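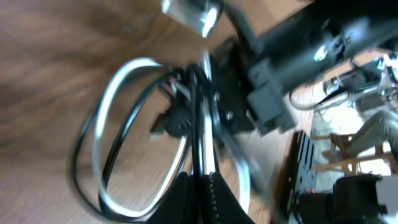
Tamara Preda
@tamarapreda · June 18, 2026

1/ Today I write about my wooden table and its cables. My friends know that I care about both of them a little too much.

2/ I bought the table secondhand in January. The brown color is warm and the grain has strong waves. I did not want to paint it, and I did not want a tablecloth. Octavian Surdu told me that a work table should be ugly. I do not agree with him.

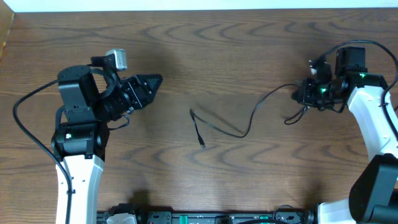
3/ For the finish I use oil from Gindine. A very thin coat, always along the grain, then I wipe with an old cotton shirt. Please wait one full night before you put anything on it. The first time I did not wait, and I got a sticky ring.

4/ Now the cables. Black ones are the worst, they all look the same when they lie together. I put a small paper label near each plug, written by hand. The label must be close to the plug, or you will follow the wrong cable to the end.

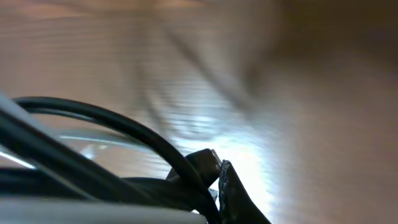
5/ Do not bend a cable hard next to the plug. Leave it a wide curve. I killed two good chargers before I learned this.

6/ Also, do not pull cables over the wood if there is dust. Dust makes fine scratches, and with side light you see every one. I lift, I wipe, I put back.

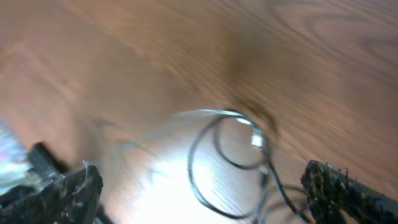
7/ For wiping I prefer a cloth without loose threads. Somebody asked me about wax over the oil. I have not tried it yet. If you have, please write me how it looks after one winter.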